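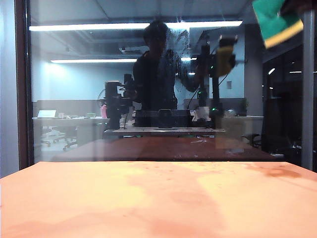
I've run the cleaning crew at Wastus for a good while now, and I never thought I'd be the one writing our press release about robots – but here I am, and I'm pretty excited about it! Starting in February, robot arms will take over a big share of the glass and tabletop wiping at our Drimham building. If you've ever cleaned glass for a living you know the swirls, the cloudy streaks a sponge leaves up in the middle of a pane, right where the light catches them. Those marks have been the bane of my crew's working day, and we've been teaching the arms on exactly that kind of mess, with the same green and yellow sponges we'd pick up ourselves.

So what changes for the people? The first thing everybody asked me was whether they'd still have a job, and yes, they will. All of the crew stay on, at the same pay or better. Two of them, Elin Pugh and Ynyr Griffiths, move up to a new role we're calling wipe lead (Elin picked the name, blame her). They set up each run, swap the sponges, check the work and step in when an arm misses a corner.
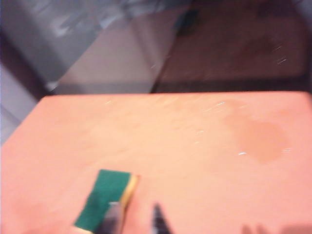

Elin told me she went home after her first full week and her shoulder didn't ache. "I kept waiting for it," she said. "I used to do the whole long bench by hand and then start on the windows. Now I do the fiddly bits and I get to say when it's good enough."

The Drimham building has 3,249 panels and tabletops on our cleaning list. We expect the arms to handle almost 2,000 of them by summer, and the rest stay with people – stairwells, door glass, anything with a tight edge. Dilani Howlader from Maddocks, who helped us plan the switch, sat down with every shift before we settled the hours. The night shift now ends at 11 p.m., which was the crew's own request and the one I'm happiest about. 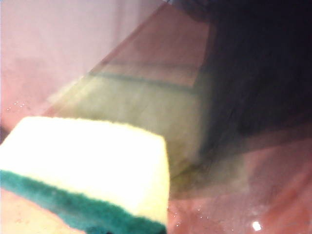

There's still plenty to sort out. Pressing too lightly leaves a film and pressing too hard wears through sponges, so Ynyr keeps a notebook of what works on which surface. We're also paying for training time, and anyone on the crew can sign up, not just the leads. Thandeka Fourie is taking names, and if you'd like to come see the arms at work, we're opening the doors on Wednesday at 2 p.m. Ask for her at the front desk.

Cledwyn Ruddock
Cleaning crew manager, Wastus

Recent news
Wastus and Maddocks extend planning agreement
New shift hours at Drimham: what the crew asked for
Gameck joins us for spring training days
Parking changes at the Drimham front entrance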